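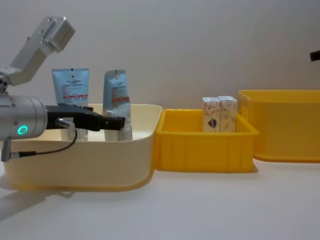

Piret Dzene asked at the May review whether the shallow wells at Udedlow should stay in the sampling plan, given that both went dry before the end of last summer. They remain in the plan. The project team has moved their sampling dates forward to early spring, and the budget line is unchanged.

Groundwater monitoring, status at end of period

Nitrate sampling continued at all active wells on the Udedlow and Rozīte sites. Samples were drawn after purging, filtered in the field, and shipped on ice to the Kallix laboratory. The laboratory returned complete results for Rozīte. Results for Udedlow are partial – one batch exceeded its holding time in transit and was rejected. Replacement samples have been drawn and are in the queue.

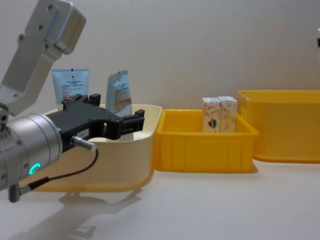 Water level loggers were downloaded at both sites. The logger in the north well at Rozīte showed drift against the hand tape readings and was replaced. Its record has been corrected back to the last matching reading and flagged in the database. Valter Løken is checking whether the older loggers from the same purchase show a similar offset.

The grass buffer along the Rozīte ditch was extended by 200 meters and now measures 400 meters in total. Seeding was done by Drastar under the existing contract. Germination is uneven at the lower end, where the soil is compacted, and reseeding is scheduled for the fall.

Spending is within the approved amount for field work. Shipping is over budget because of the repeat samples. We request approval to cover the difference from the unused travel line.

Open items: Udedlow laboratory results; logger check (Løken); landowner signature for the new access track (Segura).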